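3.2 Exchange students and lab placement

Incoming students at the Irkinville campus are placed in a host department within 10 days of arrival. In practice, slower. Of the 40 students in our sample, most had a supervisor before they had a library card — the reverse of what the Dendance agreement asks for. Housing came last. Credit transfer forms were often still open in June, and the partner school in Grurnumano would not release grades without them.

We coded the placement interviews under 4 headings: language, credit, supervision, cost. Two coders, disagreements talked through. Engineering placements (Fig. 2) were the easiest to arrange and the hardest to get credit for, as project hours have no clear match in the home course list.
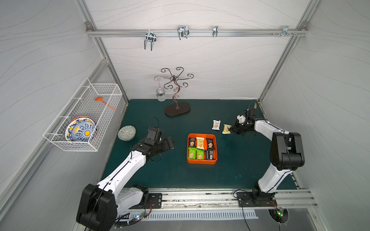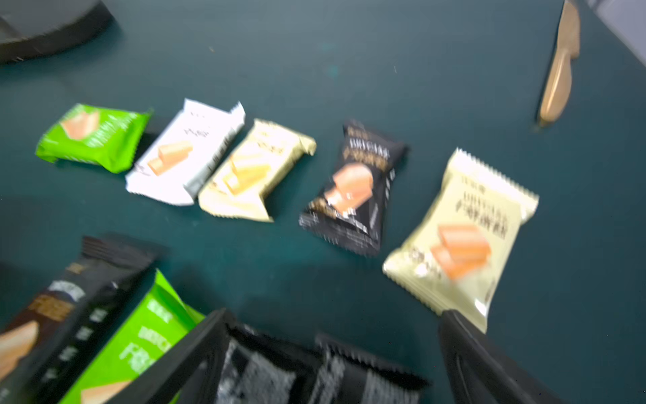 Figure 2. Engineering placement: robot arms at a dark teal tabletop (first image); wrapped snack packets and a black gripper (second image).

Cost was raised more than we expected. The Zaugg travel grant covers one return fare and nothing else. Visa fees, deposits, winter clothes — all out of pocket. Students from smaller colleges reported this more often, though the subgroup is thin and we dont push the point.

Supervision scores were high overall, on a scale of 1 to 5. Lower where the host had never taken an exchange student before. Language support was rated seperately, see Section 3.3.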